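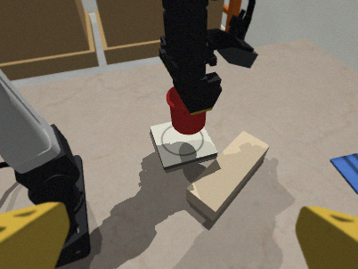
Call for participants: how people drink tea and coffee at work

We are looking for 44 people who work in Duldale or Flindville and who drink tea or coffee during the working day. The study is about breaks: when people take them, with whom, and what happens to the break when the work becomes heavy. It is a small study and it is part of my master's thesis in social research.

Who can take part

You can take part if you are 18 or older and you work at least three days in a week in the same place. It can be an office, a shop, a school, a garage, a kitchen or anything similar. You can also work from home, but then please write this in your first message, as I have only a few places left for home workers. It does not matter if you drink one cup or ten. People who drink only hot water or herbal tea are also welcome.

I am sorry that I cannot accept people who work only at night. The diary is made for day hours and it would not fit well.

What you will do

You will keep a short diary for 14 days. Each time you make or buy a hot drink at work, you write down the time, where you drank it and if you were alone or in company. One entry takes less than a minute. You may use the paper booklet or the form on your telephone, but please choose one and stay with it until the end.

After the diary we meet for one conversation of 50 minutes. We can do this in the Tambunan Reading Room in Duldale, where I have a quiet table in the afternoons, or by telephone. I will record the sound only, and I will ask you before I start the recording.

Your name will not appear in the thesis. If you mention colleagues or your manager, I will change their names as well, and also the name of the workplace. The recordings are deleted when the thesis is accepted. You can leave the study at any time and you do not need to explain it to me.

What you receive

Each person who finishes both parts gets a voucher for Musteo, the café beside the bus station in Flindville. Travel by bus to the conversation is paid back if you keep the ticket. People who finish only the diary receive half of the voucher.

How to apply

Please write a few lines to Ruwan Biswas at the Tambunan Reading Room, or leave a note at the front desk there. Tell me what kind of work you do, in which town, and if you prefer paper or telephone. You do not need to send a CV. I answer every message, but sometimes it can take me some days.

The first diaries start in May. If you cannot start in May, you can still write to me and I will put you in the second group.

The booklet is at the moment only in English. If you would feel more comfortable to write in another language, please do it, and we will find a way to translate it together.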